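Clamine Animal Aid >> News >> Pet food shelf moves to Skirkar Street in February

The pet food shelf is moving. From the first week of February it will run out of the side room at the Skirkar Street clinic, and the old pickup point behind Ekpo Hardware will close. Ekpo let us use the storage bay for free for 2 winters and we are grateful, but it has no heat and the door sticks when it snows.

Pickup hours stay the same, 4 p.m. to 6:30 p.m. Come in by the side entrance on the parking lot side. The front door is for clinic patients only, and the front desk can't hand out food.

What you can get

Each household can take one bag of dry dog or cat food per visit, up to 10 pounds, plus canned food if we have it. Cat litter is limited to one box. You can come twice a month. We don't ask for proof of income. We do ask for your zip code and the number of pets in the home, which our grant from the Brostidel Fund requires us to report.

If your pet is on a prescription diet, call before you come. We sometimes have kidney and urinary formulas that other owners have donated unopened, but we can't promise any particular brand, and we need the name of your vet before we can give it out.

Last year the shelf gave out just over 500 bags. Most went to people who told us they were thinking about giving up a pet, or who had already asked the county shelter about a surrender date. Elspeth Yule, who has run the shelf since it opened, would like to reach those families sooner. She is putting a flyer with our phone number at the county intake desk and in the two laundromats on the east side.

Spay and neuter vouchers

We have 100 vouchers left for this round. They cover the surgery and a rabies shot for dogs under 60 pounds and for all cats. They don't cover bloodwork, so ask the clinic about that cost when you book. Romana Bednárik handles the vouchers and returns calls in the mornings. Leave your name, your phone number and the kind of animal, and speak slowly, as the voicemail line is not very clear.

Community cats can be brought in under the same vouchers. They must arrive in a trap, one cat per trap, with a cover over it. We lend traps for a week at a time with a refundable deposit.

What we need

Dry cat food is the shortest item right now, followed by puppy food. Opened bags are fine if they are in the original packaging and the date can be read. We also take leashes, clean towels and toys in good shape. We have enough beds and can't store any more. 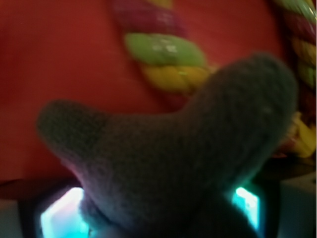
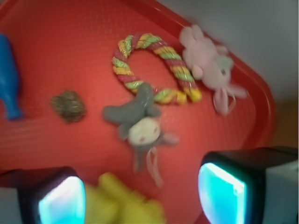 Donations can be left in the bin inside the side entrance during pickup hours. Please don't leave bags outside overnight. Raccoons got into three of them in the fall and we had to throw everything out.

We also need two drivers with a pickup or a van to help with the move from Ekpo. It should take one morning, and the heaviest items are the metal shelves and a chest freezer. Call the main number and ask for Elspeth.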